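Workshop notebook, Thursday, late afternoon

Picking this up where I stopped before lunch, with the Osagie drawers half emptied and glue on my sleeve. The plan for August was to get every loose small thing in the shop into a tray, so that when one of us says "where are the whatsits" there's a tray to point at. I'm further along than I thought I'd be! Screws are done, felt pads are done, the rubber feet are done except for the horrible perished ones that I keep moving from one pile to another.

Stock count while I remember it: 644 felt pads, the small adhesive ones. Yes, I counted. I weighed ten of them first and worked it out from the bag weight, got a silly answer because the scale was still set to ounces, and ended up tipping the whole lot out on a towel. So 644 is a real number, please write on the bag if you take a strip.

Trays, then. We've got the clear ones that came with the Kutent shelving and the taupe ones I ordered from Privito. The clear ones look smart on the shelf but the walls go straight down into a sharp corner, and anything thin gets stuck in there. I spent ages picking washers out with a fingernail. The Privito tray has rounded corners and the walls slope down to the base, so you can sweep a finger along and bring the whole lot up the side. Much nicer for washers. I don't love the color (mud, basically) but pale bits show up beautifully against it, and the matte finish doesn't throw the overhead light back in my eyes the way the clear ones do.

Where the round corner gets interesting is with things that roll. Ping-pong balls are the worst thing we own for storage. They weigh nothing, they go under the radiator if you breathe on them, and we need them for the Berow ramp, so they can't just live in a bag on a hook. I put the tray down on the floor tiles to try it at ground level, where the ramp lets out, and two balls ended up down at one corner together.

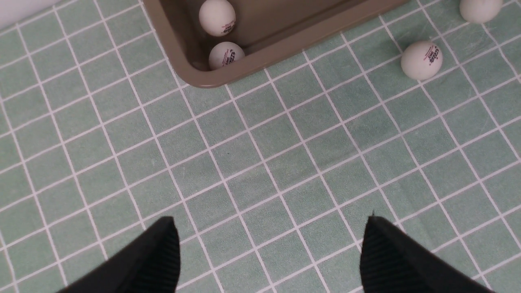
Ball notes

The corner radius is a pretty good match for a ball. One of them sits right into the curve against the side wall and the other is next along, near the wall as well. I'd happily take that as the parking spot for the ramp. My first idea was to glue a strip of foam inside as a stop, and I'm dropping it for now because I'd only have to clean round it.

Also, they're white balls with printing on them, and I'd like to stick with printed ones when we reorder. The logo gives you something to watch when you're trying to work out whether a ball is spinning or sliding. With a plain one I just stare at it and guess.

Things to sort out about the floor:

- The grout lines are handy for lining up. I squared the ramp to one of them with the long ruler and it saved getting the tape out. No more masking tape on the green tiles please, the residue is a pain.
- A few of the tiles have light scuffs and streaks. Tried to decide if it's wear or just old polish and couldn't. I'll go over them with the soft pad and plain water, and if that does nothing I'm leaving them alone.
- Tray slides a bit on tile if you bump it with a shoe. Four of the good rubber feet would fix that (see above, I now know exactly where they are, ha).

Before I forget, the Osagie drawers. The runners on the bottom one are shot and I don't think it's worth buying new ones for a unit that old. I'd rather pull that drawer out altogether and slide a Privito tray into the gap. I measured the opening with a tray in my other hand and it goes in with room to lift it, over an inch I'd say. Needs a batten each side to sit on. There's scrap in the rack that'll do.

Left to do: label the washers, feet on the tray, battens, throw away the perished rubber (really this time), and run the Berow ramp with the tray at the bottom from the low setting before anyone tries the high one. I suspect the balls will hop straight over the rim from the top. Will write it down either way.

Comments (2)

I took a strip of the felt pads before I read this, sorry. Have written it on the bag. Can the clear Kutent trays come over to the electronics bench if you're not using them? Sharp corners don't bother me for resistors.

Try a folded dishcloth in the bottom of the tray for the high setting, it takes the bounce right out. Also I vote for keeping the perished feet, I have a use for them (I don't)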